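Prorlow Puts Two-Arm Cells Into Returns Handling at Toltidari Site

Mon 29 April — Prorlow, a supplier of automation for small-item warehouses, has completed commissioning of four two-arm robot cells at the Toltidari returns center operated by household goods distributor Araújo. The cells take over part of the sorting and re-racking of returned kitchenware and toys, work previously done entirely by hand at fixed benches.

The Toltidari center receives mixed returns from retail stores and online orders. Items arrive in totes in no particular order, and a single tote may hold tableware, storage goods and children's products together. Each item has to be taken out, checked for damage, matched to its return record and placed in a rack or tray for its product group. Conventional sorting equipment was ruled out at the site during an earlier study, as the product range changes too often for fixed tooling.

Each Prorlow cell consists of two arms mounted over a shared work surface, with a two-finger gripper on each arm. A camera at the wrist supplies a close view of the item and of the opposite gripper. The control software, released under the name Ferden, plans the motion of both arms together, so that one arm can steady a rack or tray as the other inserts or removes an item. Either arm can also present an item to the other arm's camera for a second view before it is set down.

Plates were among the first product groups to be approved for automatic handling. They are stored on edge in slotted racks, and the main technical difficulty is spacing: a finger has to pass between neighboring plates without touching the one that stays in place. Ferden handles this by estimating the position of each rim from the wrist camera and limiting the closing force until contact is confirmed on both fingers. If the estimate falls outside the set tolerance, the arm withdraws and the item is passed to a person.
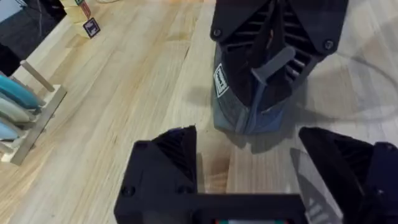 Maiara Conceição has told the project team that the change she notices most on the returns line is in her shoulders at the end of a shift, and that she would now like the exception screen to show the reason a plate was refused, where at present it gives only a code. She also asked that operators be able to slow a cell down themselves without calling a technician. The second request has been met in the current software release. The first is scheduled for September.

Under the new arrangement, operators no longer stand at one bench for a full shift. One person supervises 2 cells, clears exceptions, and decides the grade of any item the system cannot classify. Damage assessment stays with operators in all cases where a chip, crack or stain is suspected. The robot cells do not assign a final grade to damaged goods and do not send any item to disposal.

Araújo has confirmed that headcount on the returns line is unchanged. Eighteen operators have completed training on the cells. The course covers starting and stopping a cell, recovering from a dropped item, changing racks, cleaning camera lenses and replacing fingertip pads. Operators who complete it are moved to a higher pay grade under the site's existing job classification. Staff who preferred to remain on manual work have been placed on the oversize and fragile lines, which are outside the scope of the project.

The work schedule has also been revised. Because supervision involves less lifting but more screen time, operators rotate between cell supervision, manual grading and tote supply during the shift. Rotation intervals were set after a trial period and will be reviewed again once the line has run through a full peak season. Break times have not been changed.

Commissioning was carried out one cell at a time, with the manual benches kept in service alongside. During this phase, operators recorded each stop on a shared log, together with the product involved and the action taken. The log was used to adjust grip force, approach angle and lighting, and led to a redesign of the fingertip pads, which wore faster than expected on unglazed surfaces. Shadows cast by one arm across the work area of the other were a further source of false stops and were dealt with in a camera calibration update.

More than 182 product types are now approved for automatic handling. New types are added by operators at the cell, using a guided procedure in which the item is shown to both cameras, picked up under supervision and placed in its assigned rack. No programming is required. A type remains in supervised mode until the site's quality lead releases it.

Several limits remain. Clear glass, soft textiles and items in loose film packaging are still routed to manual benches. Nested bowls can be separated only where the rims are visible from the side. Sets sold in a single box are opened and checked by hand, and the contents are not passed to the cells unless every piece belongs to an approved type.

The cells run at reduced speed whenever an operator is within the marked area, and stop if the work surface is entered. Stop controls are fitted at both ends of each cell. Wrist camera images are stored at the site for fault analysis and are deleted on a fixed schedule. Prorlow states that they are not used to measure the performance of individual employees, a condition written into the contract at the request of staff representatives.

Prorlow will provide on-site support until the end of September, after which first-line maintenance passes to Araújo's own technicians. Spare grippers and pads are held at Toltidari so that a worn unit can be exchanged during a shift.

About Prorlow

Prorlow designs and installs robot cells for returns handling, kitting and light assembly. The company supplies the cells together with the Ferden control software and operator training.

Requests for technical documentation and site visits should be sent to the Prorlow press office. Visits to Toltidari are by appointment and require safety shoes.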